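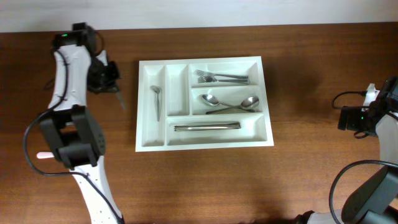

How is a household cutlery tray divided between types of utensil?

By type first and by length second: forks, knives and spoons are given a compartment each, and items too long or too few for these go wherever they fit.

Figure 3. Moulded plastic cutlery tray holding a teaspoon, forks, spoons and a pair of tongs in separate compartments.

4.2 Allocation of utensils to compartments

The Banport survey recorded 1,612 occupied compartments in kitchen drawers. Each was coded as single-type, mixed or residual. A compartment was coded as single-type if all of its contents shared one form, regardless of size or pattern. Tablespoons and dessert spoons were therefore treated as one type. Teaspoons were coded separately, as most respondents named them separately when asked what the tray was for. Of the occupied compartments, 864 were single-type.

Long compartments present a particular difficulty. Manufacturers' leaflets commonly assign them to knives, but respondents used them for serving spoons, whisks, skewers and tongs. In Figure 3 the tongs lie in the wide compartment at the bottom of the tray, along much of its length, and a teaspoon has one of the narrow compartments to itself. The narrow compartment next to it is empty. Under the scheme used here an empty compartment is left uncoded and does not enter the total given above.

Orientation within a compartment was recorded as a second variable. Items were coded as aligned when their heads pointed the same way and as opposed when they did not. The two categories can occur side by side in one tray. The two forks in Figure 3 are aligned, with tines to the left, whereas the spoons below them are opposed and their handles cross. Foley's earlier scheme for the Fultska drawers had no category for crossed handles and placed such cases with the aligned items, so his totals for spoons cannot be compared directly with ours.

Coding was carried out by Enda Nic Aodha and Liam Foley working separately from the same record sheets. They agreed on 90 per cent of compartments at the first pass. Most of the remaining cases concerned the boundary between mixed and residual, in particular compartments holding cutlery together with bottle openers or peelers. These were settled by discussion and the final code entered in the shared table. Compartment depth was not measured.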